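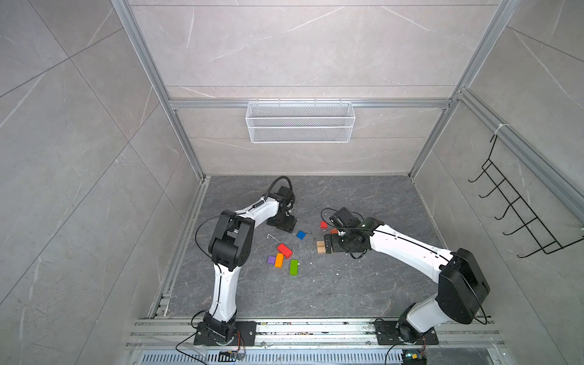

Gradunden flights cut back to two a day

Last updated 4:40 pm
2 min read

Regional carrier Sosex Air will drop its midday Gradunden service from January, leaving two return flights a day on the route, one early and one after work.

The airline confirmed the change this afternoon after the new timetable turned up on its booking page ahead of any announcement. Passengers already holding midday tickets will be moved to the morning or evening flight, or can ask for a full refund. No rebooking fee either way.

Sosex flies the route with 33-seat turboprops. It says the midday rotation has been the emptiest on its network since winter and that the aircraft is needed at Somogyi, where one of its fleet is going in for heavy maintenence.

"We'd sooner run two full flights than three half full ones," said network manager Nest Trevor. "If the bookings come back we'll look at it again mid-year."

No promise on that though.

Trevor said the evening departure would shift later, to 6:50 pm, so people down for a day of appointments aren't left racing to the airport. Morning flight stays where it is.

Fares a sore point. The cheapest one-way seat on the evening service was showing at $318 at lunchtime, bags extra. Sosex would not say whether the cut will push that up, only that fares "move with demand".

Gradunden's airport handled just over 1,000 Sosex passengers last month, according to the airline. Ground handling there is done by contractor Skillus, which said it was still working out rosters and had no comment on jobs. Check-in desk hours will change, new times to be posted at the terminal once their settled.

Freight is affected too. Parcels that went up on the midday plane will now go on the evening one, so same-day delivery in town is finished for most customers. Medical consignments get priority on the morning flight.

The new timetable is open for bookings now, online or by phone.

Related
Somogyi runway resurfacing pushed back again
Skillus wins second regional handling contract
Sosex adds bigger carry-on allowance
Fog delays morning departures at Gradunden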